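3月 文・エリ・ペルコネン(Elli Pelkonen)

鍵の話をしたいのです。家の鍵、自転車の鍵、物置の鍵、旅行かばんについている頼りない鍵。うちの玄関には鍵を掛けるフックが5つ並んでいて、そのうちのひとつに、どこの何を開けるのか誰も知らない鍵がもう何年もぶら下がっています。捨てられません。捨てた翌週に必要になりそうで、こわいんですよね。

で、最近どうも世の中は鍵をなくしたがっているらしい。暗証番号、指紋、顔、スマートフォン。便利なのは認めます。認めますけど、私は金属の鍵の味方をしたい。今日はその肩入れの文章です。
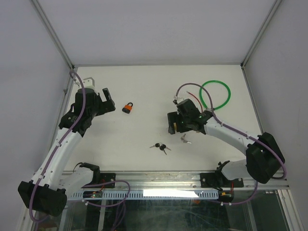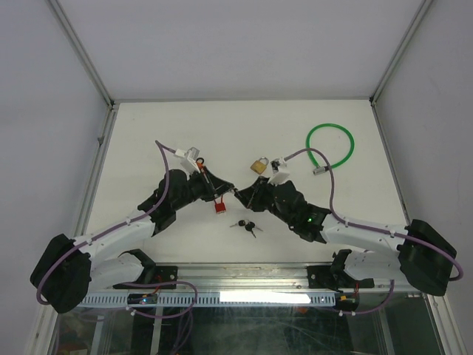
■ 南京錠という古い友だち

鍵のなかでも私がいちばん好きなのは南京錠です。扉に埋め込まれていないところがいい。ぶら下がっていて、持ち運べて、自分の役目が終わったら外されて引き出しに入る。錠前としてはずいぶん身軽な生きかたです。

子どものころ、母が菓子の缶に南京錠をつけていました。缶のふたに穴をあけて、針金の輪を通して、そこに小さなのをひとつ。鍵は母のエプロンのポケットの中。いま思えば針金なんてペンチで切れるし、缶ごと逆さにして振れば飴の二つや三つは出てきたはずなんです(兄は実際にやっていたと、三十年たってから白状しました!)。でも私にとってあの錠前は絶対でした。閉まっている、というのが目で見てわかる。それだけで手が止まる。

これは大人になってからも変わらないと思います。物置の錠前なんて、本気の泥棒が道具を持ってくればひとたまりもない。けれど通りがかりの人は、錠前が見えればそのまま通り過ぎてくれる。錠前は壁というより、札に近いんじゃないでしょうか。「ここは誰かのものですよ」と書いてある札です。それも、どの国の言葉を話す人にも読める札。

電子錠にはこの札の部分がありません。つるりとした板が一枚、ドアの横に貼ってあって、閉まっているのか開いているのか、電気が来ているのかどうかも、遠目にはさっぱりわからない。私はあの板の前に立つたびに、試験を受けに来たような気分になります。

■ 借りていた部屋のこと

以前、パスゲートという町に仕事用の小さな部屋を借りていました。二階建ての古い建物で、四畳半くらいの部屋がいくつも並んでいて、翻訳をする人、時計を直す人、何をしているのか最後までわからなかった人、といった顔ぶれが入っていました。私の部屋番号は42。二階建てなのになぜ42なのか、大家のグウィオン・ベドウさんに聞いたら、扉をよそから貰ってきたときに番号がもうついていたんだ、とのこと。なるほど。隣は7番でした。

ここの鍵が、まあ、癖のある鍵でした。差し込んで、ほんの少し引き戻して、それから左に回す。引き戻しすぎるとだめ。冬はもう少し深く差したほうがいい。入居した日にベドウさんが実演してくれたんですが、本人も二回失敗していました。

最初のひと月は毎朝いらいらしました。荷物を持って、雨なんか降っていて、鍵が回らない。大家を呪いましたとも。ところがふた月めに入ると、指が覚えるんです。考えごとをしながらでも開く。そのうち、あの「少し引き戻す」という動作がないと仕事が始まらないようになりました。コーヒーより効く。鍵が回る感触と一緒に、頭の中の何かもかちゃりと切り替わるんです。

いまの仕事場は番号を4桁押すだけで開きます。早いです。雨に濡れる時間も減りました。ただ、切り替わりません。気がつくともう机の前に座っていて、まだ家の洗濯物のことを考えている。これを鍵のせいにするのは虫がよすぎると夫には言われましたが、私はけっこう本気で鍵のせいだと思っています。

■ 貸せる、ということ

金属の鍵のいちばんえらいところは、人に貸せることです。

いや、電子錠だって貸せますよ、という声が聞こえてきそうですね。画面で相手の番号を登録して、有効な期間を決めて、送信。わかっています。私もやりました。ゼメルというアプリで、友人のピチット・クントンに留守中の植木の水やりを頼んだときのことです。登録は済ませた。期間も設定した。ピチットは玄関先に立った。そして彼の電話の充電が切れた。

植木はピチットのせいでも私のせいでもなく、なんとなく枯れました。彼はすまながって新しいゼラニウムを買ってきてくれて、それはいまも元気です。でも、もし鍵を手渡していたら、と今でも思うんです。

手渡す鍵には重さがあるでしょう。「これ、お願いね」と相手のてのひらに置く。相手はそれを落とさないようにポケットの奥へ入れる。帰ってきたら返してもらう。このときにだいたい立ち話になります。猫が来てたよとか、下の階の人が引っ越すらしいよとか。権限の期限が切れました、という通知ではこの立ち話が起きません。私は通知より立ち話がほしい。

もちろん、返してもらいそこねる鍵もあります。昔の恋人に渡したまま、というのは誰でもひとつくらいあるんじゃないですか(ない? 失礼しました)。私は一度、返してと言えなくて、錠前のほうを取り替えました。錠前屋さんが理由を聞かずに手早くやってくれて、帰りぎわに「新しいのは気分がいいですよ」と言った。あれはよかった。パスワードの変更ではああいう気分にはなれません。

■ 反対意見にもひとこと

先日この話を読書会でしたら、ハウェル・プリザーフさんにやんわり叱られました。プリザーフさんは指の関節が悪くて、細い鍵をつまんで回すのがつらいのだそうです。冬の朝は両手を使う。だから息子さんが玄関を電子錠に替えてくれたとき、心底ほっとした、と。

これには返す言葉がありませんでした。「指が覚える」なんてうっとり書けるのは、指が言うことをきく人間の贅沢です。小さな子を抱いて買い物袋を下げている人も、暗い廊下で鍵穴が見えない人も、同じことを言うでしょう。私だって荷物の多い日は、番号を押すだけの扉をありがたく思っているわけです。

孟振華さんの意見はまた別で、こちらは宿屋をやっている人です。ステシエルという小さな宿で、お客さんが鍵を持ったまま発ってしまうのが長年の悩みだった。木の札をつけても、その札を大きくしても、やっぱり持って帰る。封筒に入って海の向こうから戻ってくることもあれば、それきりのこともある。合鍵代がばかにならないんだよ、と言われると、これも、はい、としか言えません。

ただ孟さんは、裏庭の道具小屋だけは今でも南京錠なんです。理由を聞いたら少し考えて、あそこは閉めたことを自分の手で確かめたいから、と言っていました。ぐっと押して、かちっと鳴って、一度引っぱってみる。引っぱらないと寝られないそうです。わかる。ものすごくわかる。

私も引っぱります。自転車の錠も、引っぱって、三歩離れて、戻ってもう一回引っぱる。疑っているのとはちょっと違って、挨拶みたいなものです。じゃあ頼んだよ、と。

■ どっちも、でいいのでは

そういうわけで、全部の扉を昔に戻せと言うつもりはありません。集合住宅の入り口や、大勢が出入りする職場は、電子のほうがいいんだろうと思います。私が困るのは、替える必要のなさそうなところまで替わっていくことです。

たとえば、うちの近くの共同菜園。あそこの道具箱がこの春から電子錠になるという回覧が来ました。業者はファショラというところで、見積もりは1,941。中身は何かというと、熊手と、じょうろと、片方だけの軍手です。今ついている錠前はちゃんと動いています。合鍵は全員が持っているし、忘れた人のために植木鉢の下にも一本ある(これを書いたら怒られるかもしれませんが、みんな知っています)。植木鉢の下の一本まで含めて、あれはよくできた仕組みだと思うんです。忘れても、隣の区画の人に声をかければ済む。そこでまた立ち話になって、余ったズッキーニを押しつけられる。

回覧の「ご意見」の欄は細い一行しかなくて、私は裏まで使って書きました。書いているうちにこの文章の半分くらいになってしまったので、残り半分を足してここに載せてもらったというわけです。

玄関のフックの、どこの鍵だかわからないあの一本は、先週ためしに家じゅうの穴に差してみました。戸棚、机の引き出し、地下の物置、古いトランク。どれにも合いません。母に電話をしたら、菓子の缶の鍵はとっくに捨てたと言われました。じゃあこれは何なの、と聞いても、知らないわよ、とのこと。

フックに戻しておきました。心当たりのある方はご連絡ください。小さくて、頭が丸くて、少し曲がっています。

最近の記事
・傘はなぜ戻ってこないのか
・回覧板を裏まで使う人たち
・パスゲートの坂道と、三軒のパン屋
・ゼラニウムの冬越し、わが家の場合
・読書会で言い負かされる楽しみ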